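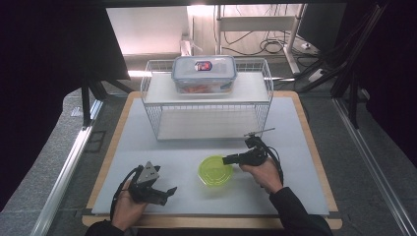 Kitchen Organizer, part-time
Grasside Home Services, Ilville

Grasside sorts and sets up kitchens for households in Ilville and the towns nearby. We are hiring one organizer to join our kitchen crew, starting in December.

The work is mostly cabinets, pantries and countertops. You will empty shelves, match food containers with their lids, wipe everything down, and put it back so the customer can find it. We use wire shelf racks, clear containers with snap lids and plain labels. Customers keep whatever they want to keep. We do not throw anything out without asking.

What you will do
Sort containers, lids, dry goods and small kitchen tools
Set up racks and shelf risers to fit the cabinet
Check dates on food and set expired items aside for the customer
Write a short list of what went where

What we ask for
You can stand for most of a shift and lift a full box of dishes
You are careful with other people's belongings
You can get to our storeroom on Shirima Street by 8:30 a.m.
Experience in stocking, catering or housekeeping is useful but not required

Hours and pay
Shifts run 5 hours, four mornings a week. Pay is by the hour, and training is paid at the same rate. Travel between customers is in the company van. We supply gloves and aprons.

How to apply
Fill out the form on our jobs page, or leave a paper copy at the storeroom. Put "Kitchen Organizer" at the top and list the mornings you can work. Applicants we want to meet will be asked to come in for a paid trial shift. References are checked after the trial.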